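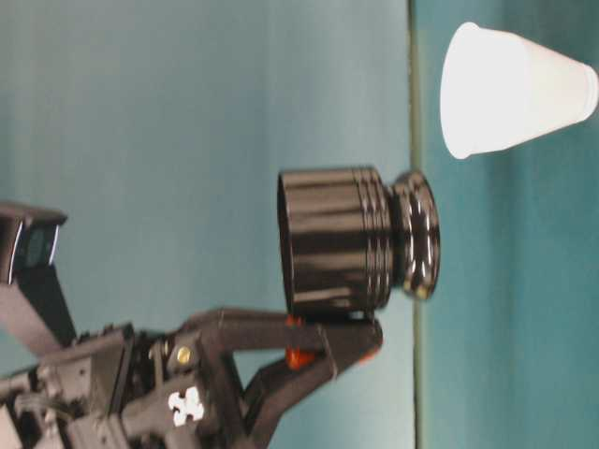
Shiny Black Things and How I Keep Them Looking Decent

I have a weakness for black kitchen stuff. Cups, jars, canisters, the pepper mill my sister got me, all of it. It looks so good in the store! Then you get it home and every thumbprint shows, and every speck of flour, and the little gray haze that settles on anything you leave near the stove. I've been fussing with this for years (there are 80 comments under my last post on it, so I know I have company) and this is the method I've settled on, plus a few side notes on handles and small parts.

Clear a spot first

I do the whole lot in one go, usually in November before people start coming over. Pick a surface in one plain color. My old counter was speckled granite and I lost more tiny screws and rubber feet on that thing than I care to remember. A solid mat or a plain tablecloth is great. Blue, green, teal, anything that isn't the color of what you're cleaning.

Then get everything out of the cupboard and put the glossy pieces at one end and the matte ones at the other. They don't like the same treatment, and I mix them up if I don't sort first.

Washing the glossy ones

Warm water, one drop of dish soap, and your hand. I mean it, leave the sponge alone. Even the soft side of a sponge picks up grit from the sink, and grit is what makes those fine swirly scratches you see when the light hits a curve. Tall cups and jars I lay on their side in the tub with a folded dish towel underneath, and I roll them a little at a time. If you stand them up they tip, and they always tip into the faucet.

Rinse with cooler water than you washed with, then dry right away with a flat-weave towel. Terry cloth leaves lint, and lint on black looks like snow.

Getting into the ridges

Lots of cups and canisters have a band of ridges or grooves near one end, for grip I suppose, or just for looks. Dried coffee loves them. My order goes like this:

Wrap a damp cloth around the ridged part and leave it for the length of a phone call.

Run a soft toothbrush around the grooves, going with them the whole way and never across.

Fold a thin cloth over the edge of an old gift card and trace each groove once. (My neighbor Saoirse Scanlon uses dental floss for this and gets a better result than I do, but I don't have her patience.)

Dry with the cool setting on a hair dryer if you're putting it straight back in a closed cupboard.

If there's a step where a wide part meets a narrow part, check it with your fingernail. A cup can look spotless and still be gummy right there.

Pieces with a handle

Anything with a handle gets dirty in the corner where the handle meets the body. You hold it there, so it collects hand cream, butter, whatever you had on your fingers. Bright handles are a blessing for this, you can see the grime right away. Black on black you have to go by feel.

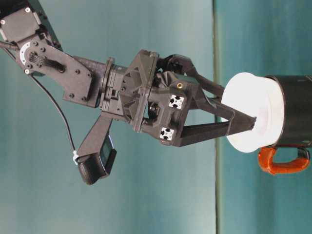
Orange handle, black cylindrical body, white rounded piece. Three colors, so I'd use three cloths.

The three cloths thing sounds fussy, I know. It came from ruining something white with a rag I'd just used on a black pan handle, and I never did get the gray smudge out. Start with the white part while everything's clean, then the bright color, then the black. If you only want to wash one cloth, fold it in quarters and turn to a fresh face each time.

For stains on white I make a paste of baking soda and water, about as thick as toothpaste, and rub it on with one finger. Keep it off anything glossy and black. It dries chalky and you'll be wiping it off till bedtime.

Handles that come off should come off, if the maker says they can. Wash under them, dry both sides, and put them back the same day, or the screw will walk away and you'll have a very nice cup with no handle in a drawer until spring. Ask me how I know.

Little parts and where they go

Small see-through pieces are the worst for getting lost. Clear ones vanish completely. Red and orange ones at least catch the light, and on a plain blue-green surface they glow like a jelly bean.

I keep a shallow dish beside me for these and nothing else goes in it. Vasiliki Kyriakidis wrote in to say she uses a muffin tin, one cup per gadget, and I've switched to that for the big cleanouts. Before you lift the mat and shake it, look across it from table height with a lamp on low at one side. You'd be amazed what turns up!

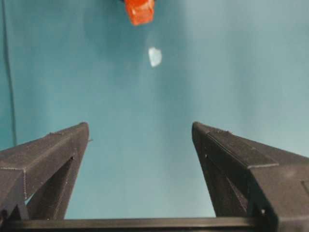
Putting it all back

Give everything an hour with the lids off. I used to close my jars as soon as they felt dry, and then I'd open one a week later and get that shut-up smell. An hour on the counter fixed it.

Glossy things shouldn't rub together in the cupboard. I cut circles out of an old flannel sheet and slip one between each pair of nested cups. Paper towels work too, though they leave a bit of fluff. The matte pieces I just stack.

Ridged ends go toward the back with me, smooth ends to the front, so there's less to dust. My mother-in-law does it the other way around and we've agreed to leave each other alone about it.

Touch-ups in between

A dry microfiber cloth hangs on the inside of my cupboard door. One quick wipe as I put a cup away and I can skip the full wash for a good 2 months. Wash the cloth without fabric softener, or it will smear everything you touch with it.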